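Computer Refurbishing Project – Progress Report to the Foditz Fund
Aug 3, 2018

The grant of $3,899 has now been in use for one full quarter. It pays for spare parts, disposal fees and the rent on the Pallska Street workshop. The machines come from offices in Bornik that have replaced their desktops, and finished ones go to families on the school's waiting list.

We have taken in 129 desktop towers so far. Of these, 22 are finished and handed over. The rest are stacked by model in the back room – most are waiting for memory or a hard drive. Three pallets of monitors came with them and are stored separately.

Work on each tower starts with the side panel off and the case laid flat on the bench. We check the power supply, the memory slots and the CPU socket before any parts are ordered. Boards with bent socket pins are set aside for spares. 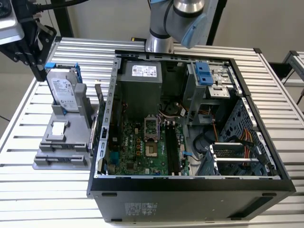
What happens to the towers that can't be repaired?
They are stripped for usable parts, and the metal and boards go to Duda Recycling, which gives us a receipt for each load.

Spending is within budget. Disposal has cost less than planned, while memory has cost more, and we would like to move the difference from one line to the other. Please confirm that this is allowed under the grant terms.

For the rest of August we plan to finish the machines that only need a drive and to order thermal paste and screws. The parts list and receipts are attached.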